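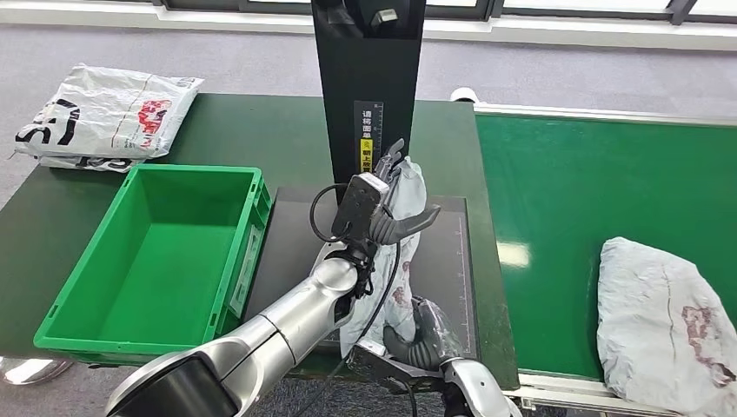
I bought a shower curtain online in August and sent it back four days later. It was the wrong kind of white. I had not known there were kinds, but the bathroom tile knew, and the two of them refused to be seen together. The return took me 11 minutes, most of it spent looking for tape. A week later I had my money back and felt like a person who has his life in order.

I have since sent back a lamp, two pairs of the same boots and a rug. I am no longer sure I shop at all. I borrow things from warehouses.

My mother returned one item in my entire childhood, a toaster, to the Zuccaro hardware store in Prondstead. She dressed for it. She had the receipt in an envelope, and she practiced in the car. The man at the counter plugged the toaster in, watched it fail to toast, and sighed as though she had raised it badly. She got her money, but we bought our light bulbs in Drusitz for a year afterward.

I used to tell that story as proof of how awful shopping was. Lately I've been coming around to the man at the counter. He was unpleasant, but he made you think about whether you really needed a toaster in the first place, and whether you could live with one that only did the left side. Most people could. We had a neighbor who did it for a decade.

Free returns took away the sigh. Skala, where I bought the boots, gives me 100 days to change my mind. I can't think of a decision I've made in my adult life that got 100 days. I had a weekend to decide on the house. So of course I order both sizes, and of course I leave them in the hall until day 96, stepping over them in my old boots, which are fine.

We all pay for this, by the way. The cost of my dithering is tucked into the price of your boots, and I'm sorry about that – though if you're ordering both sizes too, I suppose we're even.

What I'd like is a small fee. Three dollars would do it. I'd waive it for anything broken or plainly not what was ordered, and charge it for everything that falls under "looked different in my head." Stores worry that people like me would complain, and we would, loudly, and then we'd measure the window before ordering the blinds.

The rug, I should say, was a good rug. I miss it a little. The floor is cold over there, and they don't make it in that green anymore.

285 shares | 47 comments

Contact us | © 2023 All rights reserved | Back to top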